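Friend told me something heavy and I think I said the wrong thing
Asked by Agata Tedesco, 25 February 2020

Last month a close friend told me her ex used to go through her phone and keep her paycheck. I said "why didn't you leave?" and I could see her shut down. She hasn't brought it up since. How do I fix it without making her comfort me?

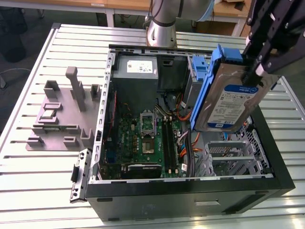 Desktop tower with the side panel off

3 answers, 436 views

I did this to my own sister, so hi, you're in good company. Keep it short — "I asked a lousy question and I'm sorry, I'd like to listen if you ever want to talk." Then stop talking!
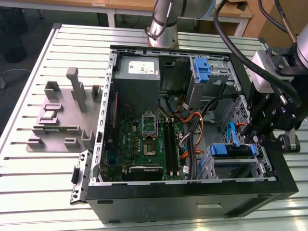

And text it if you can, so she gets to answer in her own time (or never). My sister took until March the next year, and I just kept inviting her to dinner.

just be there for her. dont overthink it 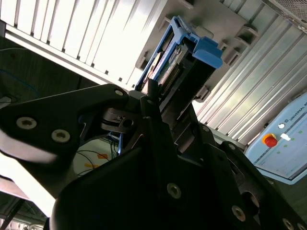 Money control is abuse, and a lot of people don't have a name for it. I didn't, and I was married 20 years. What helped me was a friend who offered small, plain things: a ride to the bank, a place to get my mail. If she's into fixing stuff, do that side by side. I've had my best talks over an open computer, fussing with a hard drive in a blue plastic caddy, no eye contact required. Don't trash the ex, though. I always ended up defending mine.

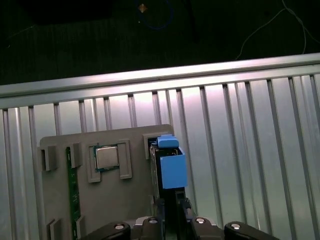 Lucrezia Rinaldi
Peer supporter, Custhorpe

Adding to the above: please don't tell other friends, even to get advice on her. It's her story. If she asks about getting her pay into a new account, offer to sit with her while she calls.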